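Section 4. Placing and Starting the Unit

This section applies to the Molmont 248 dehumidifier and to the Drellach conversion kit. Owners of the earlier Vusstead cabinet should follow the leaflet packed with that product. Revised 10/19/20.

Before You Begin
Leave the unit upright for 2 hours after delivery. Remove all tape from the bucket, the float and the rear grille. Keep the foam blocks if the unit will be stored from November onward.

4.1 Placement
1. Choose a level spot close to a grounded wall outlet.
2. Leave 2 feet of clear space behind the rear grille.
3. Close outside doors and windows in the room.
4. Lock both rear casters.

CAUTION: Do not use an extension cord. Do not run the power cord under a rug or mat.

4.2 First Start
1. Slide the bucket in until it clicks. The Bucket light goes out.
2. Plug in the unit and press Power.
3. Press Mode until Continuous is shown. The fan starts at once – the compressor may take several minutes to follow.
4. After one full day, press Mode again and select the humidity level you want.

Note: The Filter light comes on after 1,832 hours of use. Wash the filter in lukewarm water, let it dry fully, then hold Reset until the light goes out. Replacement filters are supplied by Katsaros under the part number printed on the filter edge.

4.3 Using the Drain Hose
Continuous draining requires a hose that slopes downward from the outlet to the drain for its entire length. Fit the washer, tighten the collar by hand and check the joint for drips during the first hour. In a dining area with a plank floor, keep the hose away from table legs and from any chair standing in front of the table, and choose a path along the wall wherever one is available. Wipe up any spilled water promptly.

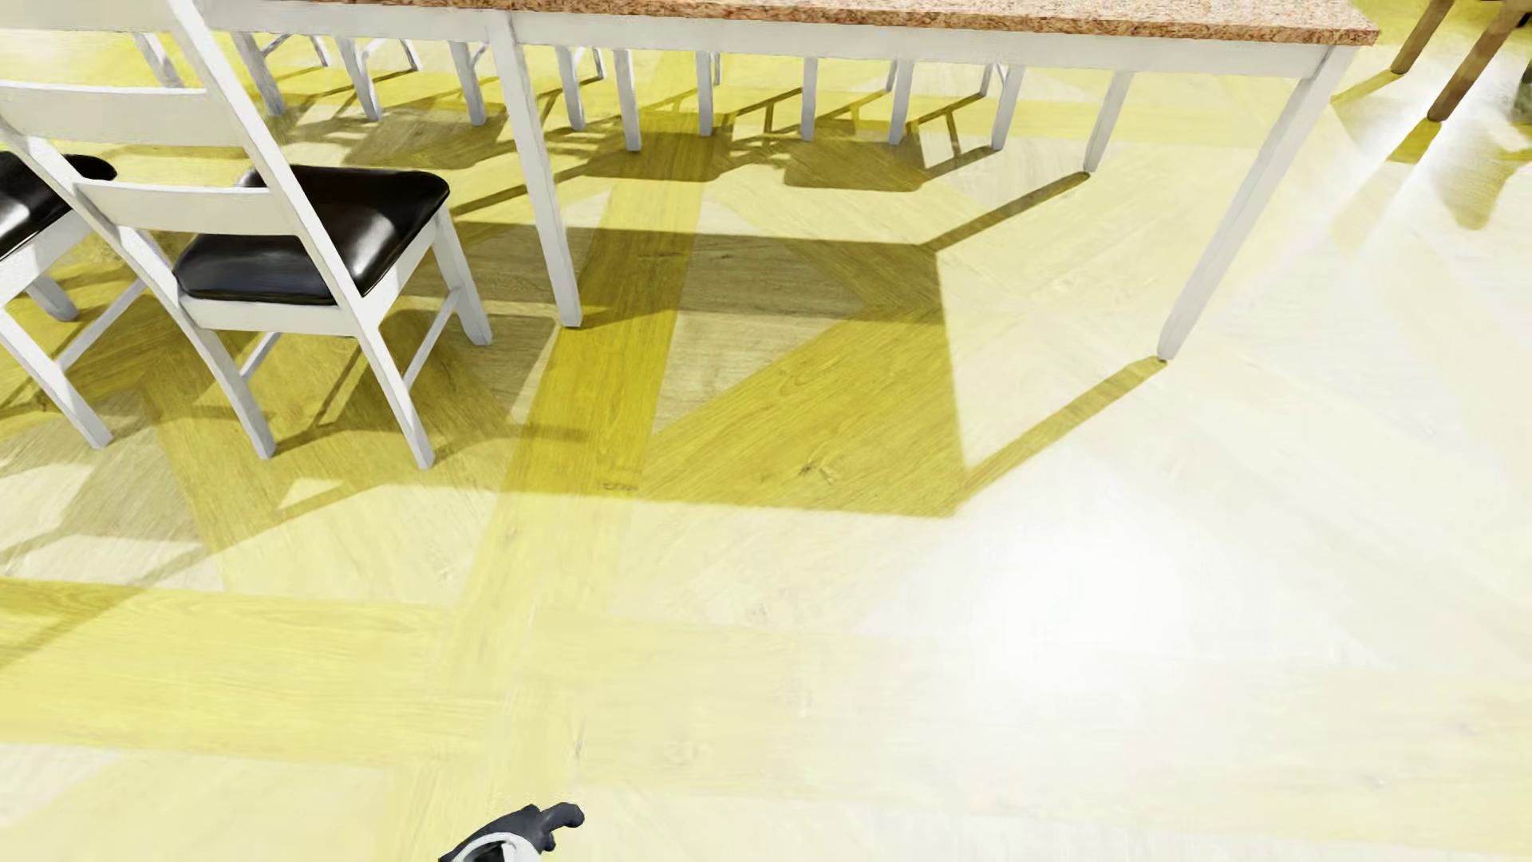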